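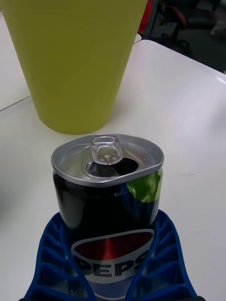 Table 2, sorting cell: opened can in the grip, cup standing behind it.

Stencombe site, break room and sorting cell
Walk-through checklist with inspector's comments
Date: 23/03/2022
Inspector: Elmarie Masilela
Present: Yakubu Omoregie (day lead), Ekene Tijani (tables)

Marks: OK / FIX / OPEN

1. Walkway clear on the operator side: FIX
Chairs keep ending up on the floor side of the tables. Tijani says people sit down between loads now that the arm does the picking, and I believe him. If the job has turned into sitting and watching, then give them a marked place to sit. Tape it out before the next visit.

2. Stop button within reach of a seated person: FIX
Fine standing up. I tried it from a chair and had to lean across the table to get to it. The Orik manual shows a standing operator, which tells you who wrote it and how long they stayed.

3. Stop button tested: OK
Pressed twice, from both ends of the table. Arm stopped both times.

4. Fingers free of cuts and tears: OK
The blue ribbed ones. They are soft and they give when you push on them. I was told they "can't hurt anyone." They can't cut anyone, I'll grant that. The arm behind them isn't soft, and I don't want to hear that sentence used in training again.

5. Opened cans handled as if they hold liquid: OPEN
Written rule says all opened cans are emptied before they reach the table. Who empties them? Omoregie says the tables crew. The crew says it was never added to their sheet. A soft grip still squeezes, and an opened Pepsi can with something left in it will end up on the table and then on the floor. Needs a name against it.

6. Can edges and tabs: FIX
Cut gloves used to be issued to everyone on this job. They were taken off the list when the arm came in, on the grounds that hands no longer touch cans. Hands do touch cans. They touch every one the arm drops or skips. Put the gloves back.

7. Cups and cans kept apart on the table: OPEN
The supplier claims the arm can pick a can with a tall cup right behind it. Maybe so. I'd like to see the drop record before I sign this. Requested from Ashworth, not received.

8. Table joints level, no lip: OK
Two white tables pushed together. Ran a hand along the seam. Wipe it out at end of shift.

9. Staff trained and signed off: FIX
Sheet shows 11 names. Ibrahim Uzor is on it and moved to Stistport before the arm was switched on. Yakubu Uzor works here and isn't on it. I suspect one was ticked for the other.

10. Workload after the change: OPEN
Not on the standard form. I've added it. The notice on the wall says the cell handled 564 items in its best shift and that staff are "freed up for other work." I asked what other work. The answers were watching the arm, picking up after the arm, and filling in the sheet about the arm. Watching a machine for a full shift is tiring in its own way and there is no break rotation for it. The old hand-sorting rota had one.

11. Reporting of faults and near misses: FIX
Log book is blank. I was offered this as good news. Two people told me separately that they reset it and carry on, as stopping to write it up makes the shift numbers look bad. Take the shift numbers off the same page as the log.

Overall: cell may keep running with a person at the table. It may not run unattended, whatever the Orik brochure says. Items 2, 6 and 9 to be closed first. Full revisit in July.

Day lead's comment (Omoregie): Agree on gloves and chairs. Don't agree on item 10, that's a staffing matter and belongs somewhere else.

Inspector's reply: Then tell me where, and I'll send it there. Staying on this form until then.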